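Chapter 6
Bottles, Bins, and the Space They Take Up

In this chapter you will learn
how the shape of a container affects the way it is stored
how to sort containers by size before putting them away
how to choose a bin for a given set of bottles
what to write on a storage label

Key terms: footprint, headroom, decanting, open bin, closed bin, dead space

Most homes and small workplaces keep more bottles than their shelves were built to hold. Vitamins, cleaning products, powders, and craft supplies all come in bottles, and each maker picks its own height and width. A shelf that fits one brand well may waste a third of its height on another. Chapter 5 dealt with boxes, which have flat sides and can be pushed together. Bottles are harder to store. Most are round, so gaps are left between them even when they touch. These gaps are called dead space.

The first thing to know about a bottle is its footprint, the area it covers when it stands upright. A wide bottle and a narrow one may be the same height and still need very different amounts of shelf. The second thing is headroom, the distance between the top of the cap and the shelf above. Leave enough headroom for a hand to reach over the front row and lift out a bottle from the back.

Caps matter too. A broad cap is easy to grip from above, and a bottle that can be gripped from above can be stored in a deep bin. Ribbed caps are easier to turn with damp hands. When you measure a bottle, always measure it with the cap on.

Bins come in two main types. A closed bin has a lid and keeps out dust, but the lid has to come off every time something is needed. An open bin has no lid and suits items used each day. Bins may also be clear, translucent, or solid in color. Translucent plastic lets you see that something is inside without showing every detail, so a label is still needed.

The Pasgate Stockroom

Many of the problems in this chapter are based on the stockroom at Pasgate, a small supply shop in the town of Ploteten. When the shop changed its shelves in April, the staff had 489 bottles to put away and 200 bins to put them in. They began by sorting the bottles by height, which left wide and narrow ones mixed together in the same bins. The second sort was by footprint, and 300 of the bottles went into bins that day. You will work with the shop's shelf plan in Section 6.3.

Before You Begin

Gather a few empty bottles from home, with their caps, and one open bin. Stand the bottles in a row on a table beside the bin. Decide which bottle has the largest footprint and which is the tallest, and write down your answers before you measure. Then try the bottles in the bin, first standing up and then lying down. Keep your notes for the review at the end of the chapter.

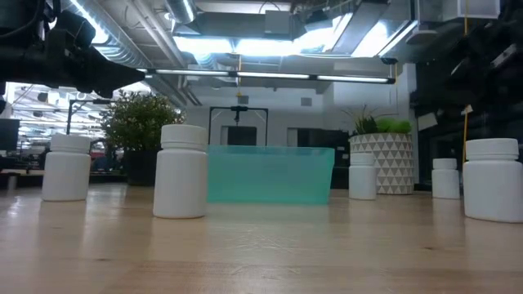

Figure 6.1 White bottles of different sizes with an open translucent bin.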